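Melville narrows recycling drop-off rules

By Réka Szabó | August
2 min read

Melville will stop taking mixed plastics at its Lengyel Road depot at the end of the month, the town's public works office said. Residents must separate bottles from film and trays before drop-off.

The depot received 3,939 tons of material last year. Loads with more than 5 percent contamination were rejected by the sorting contractor, Skirkeo, and sent to landfill at the town's expense.

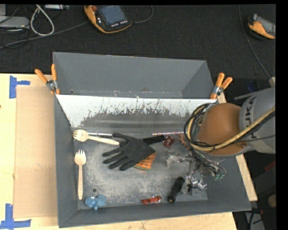 Glass and cardboard are not affected. The Ellis Street site will keep its current hours – 8 a.m. to 2 p.m. – and will accept sorted plastics only. Fees for commercial haulers are under review, with new rates expected before winter.

Contact | © Melville Ledger | Back to top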